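Zedano Kitchen and Table — range meeting, minutes

Held upstairs at the Blackburn shop, start 9.15
Present: Glenys Hebden (chair), Graham Cheetham, Consuelo Lozano, Aldo Russo
Apologies: Barry Crabtree (at the warehouse, joined by phone for item 3 only)
Notes: Graham

1. Last minutes
Agreed. Aldo asked for "seconds" to be changed to "returns" under the mugs. Done.

2. Matters arising
Tea towels — reprint came, blue still too dark. Consuelo has sent them back, credit note awaited.
Till drawer downstairs sticking again. Graham to ring the till people.
Shelf edging in the baking bay is up. Looks fine. One strip short by the door, Aldo has the offcut somewhere.

3. Stock (Barry by phone)
635 pieces of hanging utensils in the warehouse, all sorts together: whisks, ladles, slotted spoons, fish slices. Glenys said that's too many going into the new year. Barry said it's the ladles, everything else moves. Metal ones with the long handles hardly sell, people say they don't fit the drawer.
Discussion on whether a stand would help shift them. Barry keen. Lost the line for a bit, rang back.
Barry also wants the racking by the roller door cleared before the December delivery. Agreed he can have Aldo for a morning.
Barry left the call.

4. Utensil stand (Workau)
Sample looked at by all. White, round weighted base, thin pole, hooks all the way round the top. Consuelo likes it, says it goes with the plain white stuff we sell already. Glenys likes it less, thinks it looks like something from an office.
Points raised:
Hooks are short. OK for a whisk with a loop on the handle, Aldo not sure about the heavy ladle. Wants to try it fully loaded on one side and see if the base holds.
Eight hooks. Customers tend to own five or six things worth hanging so that's about right. Graham thought fewer hooks, longer. Not carried.
Height ok under a normal wall cupboard? Not measured. Aldo to measure at home as well as here.
Does it come in anything but white. Consuelo to ask. Glenys would want a dark one on the shelf next to it.
Cleaning — where the hooks meet the hub, flour is going to sit in there. Needs a line on the card about wiping down.
Minimum order is 80. Glenys will not go over that for a first try. Agreed 80, subject to Aldo's loading test being all right.
To be sold on its own, with the wooden handled whisk shown hanging from it in the display but priced seperately. Long talk about whether to do it as a set. Consuelo for, Graham against (last set we did, people wanted to swap the contents and it held up the till). Left as separate, look again after Easter.

5. Lids and picnic cutlery
Round white lid. Aldo thinks the raised rim is good for stacking, Glenys wants to see one stacked before she believes it. Shows marks? Matt so probably less than the shiny one we had before. Consuelo asked if we could sell lids loose as we get people in every week who've lost one and kept the bowl. Everyone in favour. Price to be worked out, must not be silly against the price of the bowl.
Fork, from the Trondomex picnic range. Plastic, mint green on the handle going to cream white. Nice colour. Glenys asked is it a fork people will buy singly or does it need the knife and spoon with it — view was all three, in a sleeve. Aldo thinks the mint will date. Consuelo says it has been dating for years and still sells.
Trondomex want a first order of more than 200 for their best price. Too many for picnic things in winter. Graham to ask if they will hold the price and split the delivery, some now and the rest in spring.

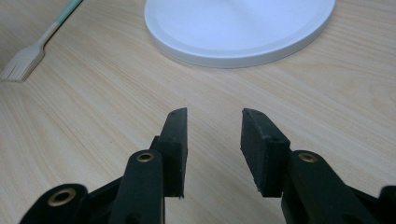
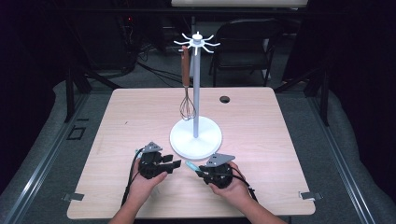
Items 4 and 5. First picture: lid and picnic fork. Second: utensil stand with the whisk hung on it.

6. Display
Baking bay to be re-done. Present one is tired and the cake stands are hiding the tins.
Plan as agreed: pale wood top stays, everyone prefers white things on it. Stand at the back, to the right of the scales. Tins moved down a shelf. Lids at the front in a low stack if they do stack (see 5), flat in a row if not.
Glenys does not want the picnic things in the baking bay at all. Consuelo argued for one place setting near the window. Agreed window only, not before March, unless it turns out to be a warm February.
Labels. The old ones curl. Graham has found thicker card, bit dearer, try one pack.
Aldo asked for a lamp over the bay, it's gloomy from three o'clock on. Glenys to look at what's left in the fittings budget. No promises.
Gap between the bay and the pillar is still catching pushchairs. Move the bay along a hand's width when it is emptied, do it all in one go so we're not lifting twice.

7. Demonstration morning
Meringues again. Consuelo to do it. Wants the whisk used by hand for the first batch then the electric one, so folk can see both. Spare bowls needed, ours are chipped.
11 booked so far, which is full with the chairs we've got. Waiting list on the clipboard by the till, please write phone numbers CLEARLY.
Ask everyone about eggs when they arrive, we got caught out on allergies at the pancake one.
Aldo on washing up. Aldo asked for it to be noted that he did it last time.

8. AOB
Keys — one back door key not accounted for. Everyone check coats.
Kettle upstairs needs descaling. Graham.
Consuelo off the last week of the month, Glenys covering ordering. Supplier emails to go to the shop adress not to Consuelo's own.
Carrier bags low in the medium size. Barry to be told as he had gone by then.

Actions
Aldo — load the stand on one side, measure height, find offcut of edging, morning at the warehouse with Barry
Consuelo — Workau re colours and confirm the 80 if the test is ok, chase tea towel credit
Graham — Trondomex re split delivery, till drawer, card for labels, kettle, tell Barry re bags
Glenys — lid price, fittings budget, stack test on lids
Barry — list of the ladles by type so we can decide what to mark down

Next meeting same place, 9.15 again. Aldo asked for 9.30, Glenys said no.
Closed 10.40.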